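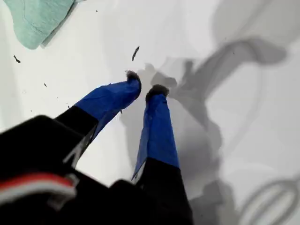 Wir haben im April die Heizung in der Werkstattwohnung umgestellt, von Nachtspeicher auf Infrarotpaneele. Ein paar Notizen dazu, es wurde mehrfach gefragt. 1/8

Ausgangslage: Altbau, Erdgeschoss, Decken 3,20 m, zwei Außenwände. Die Speicheröfen waren von Gilano, Ersatzteile gibt es seit Jahren keine mehr. Abends um acht war der Raum kalt, morgens um fünf zu warm.

12 💬 41 ❤ 6 geteilt

Angeboten wurden mir Paneele von Sundier und von Skadell. Auf dem Papier fast gleich. Genommen habe ich Skadell, die Halterung passt in die alten Dübellöcher. 3/8

Insgesamt 3000 Watt auf sechs Paneele verteilt. Der Elektriker wollte zwei getrennte Stromkreise, das hat einen halben Tag länger gedauert. Die alte Zuleitung konnte teilweise bleiben.

Bad: ein Paneel an der Decke. Geht zehn Minuten vor dem Duschen an und danach wieder aus. Reicht. 5/8

Wohnzimmer: schwieriger. Wer am Fenster sitzt, merkt wenig. Ich habe den Tisch umgestellt, jetzt geht es. Die Luft bleibt kühler als mit Konvektion, daran muss man sich gewöhnen.

3 💬 19 ❤

Thermostate sind von Amini. Die Bedienung ist umständlich, bei jedem Zeitprogramm muss man einmal durch alle Wochentage. Die Anleitung hat 98 Seiten, auf Deutsch sind es davon 14. 7/8

Zum Verbrauch schreibe ich erst nach einem ganzen Winter etwas. Ein paar Wochen Übergangszeit sagen nichts aus. Die Speicheröfen holt der Entsorger ab, vorher wurde auf Asbest geprüft, war keiner drin. 8/8

Kommentare

tinka_r: Wie laut sind die Paneele beim Aufheizen? Meine knacken.

Hollis Kowalczyk: Knacken auch, in den ersten Minuten. Danach ist Ruhe.

altbau_sued: Würde bei der Deckenhöhe erst mal die Außenwände dämmen.

Hollis Kowalczyk: Innen nicht erlaubt, Stuck. Außen entscheidet die Eigentümergemeinschaft.

mbrx: Bitte im Frühjahr die Zahlen nachreichen

Zuletzt von Hollis Kowalczyk
Kastenfenster abdichten, zweiter Versuch
Zählerschrank: was der Netzbetreiber sehen wollte
Dielen ölen oder wachsen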